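Filed under: Operator Guides > Two-Arm Cells > Housekeeping Tasks

Section 4. Bin and liner task: set-up and floor rules

Applies to the Dokent two-arm unit, mobile base, Lillitz control software. Read section 3 (power and stop buttons) first. If you skipped section 3 go back.

Questions on the rules go to Wim Brouwer. Questions on the software, Chidubem Omoregie. Don't swap these, they will just forward you.

4.1 Before power on

1. Walk the floor. Pick up scraps, ties, loose bits of film. Small stuff on carpet gets under the base wheels.
2. Check the stop button on the base and the one on the handset. Press both, reset both. Every shift, not once a week.
3. Mark the work zone. Minimum 1000 mm clear on each side of the base, measured with arms out. Tape is fine.
4. Fire extinguisher: must be reachable by a person without crossing the zone. If the only wall spot is near the task, keep the arm path off it and set a keep-out (see 4.3).
5. Spare bags in one pile, outside the wheel path. Not under the arms.
6. Cables. Look at both wrists. The loop should have slack at full reach but not enough to drag or catch on a bin rim.

NOTE: Sleeves, lanyards, badge cords. Off or tucked in. Same rule as for any cell at Dakmont.

4.2 Hook and bag placement

1. One hook per wall position, red tab above it. The tab is the visual marker, keep it clean and don't cover it with the bag.
2. Hang bags by the handles, gathered. Bottom edge free.
3. Two bags max on a hook. Three and the grasp picker gets confused, it grabs the wrong layer.
4. Bin on the floor near the wall, open side up. No lid.
5. Printed bags are OK. Clear bags OK but expect more missed grasps, retrain per Appendix C if it goes over your site limit.
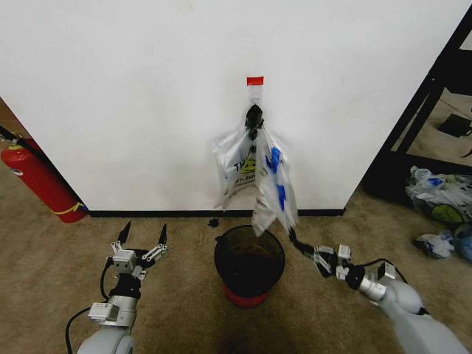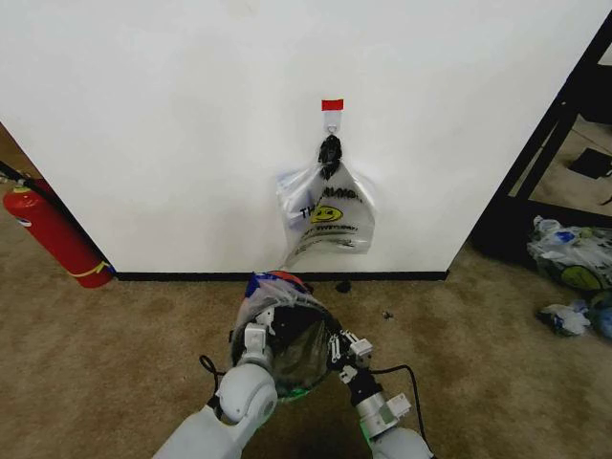
Same wall, hook with red tab, both arms forward.

CAUTION: Thin plastic tears. Never reach in to save a bag while the arms are live. Let it drop, stop the unit, then pick it up.

4.3 Keep-outs and limits

1. Open Lillitz > Zones. Load the room map. If the map is older than the last furniture move, make a new one.
2. Draw a keep-out box on every fixed item a person may need in a hurry. Extinguisher, door, alarm pull, first aid box.
3. Add 200 mm on all sides of each box. The default is zero. Change it.
4. Shelf frames and wall corners: mark as solid. Open frames read badly from some angles and the planner will happily route an elbow through one.
5. Set speed to Walk for first runs. Full speed only after a clean set of 12 in a row, logged, same room, same bin.
6. Grip force: use the Film preset for bags, Rim preset for bins. Do not run Rim on a bag. You will get holes.
7. Save. Write the zone file name in the log. Zone files without a name in the log get deleted at the monthly clean-up, don't complain.

NOTE: Zones don't follow the base. If the unit gets pushed by hand, even a bit, re-localize before you start. The unit will not warn you on software older than the March release.

4.4 Running the task

1. One operator, handset in hand. Not on the table, not in a pocket.
2. Say "arms live" out loud. Wait for anyone in the room to answer.
3. Start with an empty gripper check. Open, close, open. Listen for grinding.
4. Run single step. Confirm each grasp on the handset till you trust it, then switch to continuous.
5. For two-hand lifts (bin held by the rim) keep the bin low. No lifts above knee height in a room with people in it. Liners count as load, contents too.
6. Nothing heavy, wet or sharp in the bin. Check before, by eye. Glass means stop and empty it by hand with gloves.
7. If a bag wraps on a finger: stop, wait for the amber light, cut it off with the saftey cutter. Don't pull. Pulling back-drives the wrist.
8. If a bin slips, let it. Step back, not forward.

CAUTION: Hold-to-run means hold to run. No tape or rubber band on the handset. Anyone caught doing this loses operator status and has to redo the Ekpo course from the start.

4.5 After the run

1. Arms to Park. Wait for the click on both sides.
2. Power down at the base, not the wall.
3. Wipe finger pads. Dry cloth only, solvents eat the rubber.
4. Clear the floor again. Bits of film, handles, whatever came out of the bin.
5. Fill in the log: room, bin type, bag type, drops, stops. Stops need a cause. "Unknown" is allowed but write what you saw.
6. Used bags go in recycling, torn ones too. Don't rehang a torn bag.

4.6 Faults you will see alot

E-12xx codes are all grasp faults. The common one is 1233, fingers closed with nothing between them. Check the bag is hanging free and try again. Same code twice in a row, stop and recalibrate the head camera (Section 6). Three times, call Chidubem, don't keep trying.

Arm stalls near a corner with no code: nearly always a keep-out overlapping the bin position. Move the bin. Leave the box where it is.

Slow drift to one side during a two-hand lift: pads worn unevenly. Replace as a pair, both hands, part list in Appendix B.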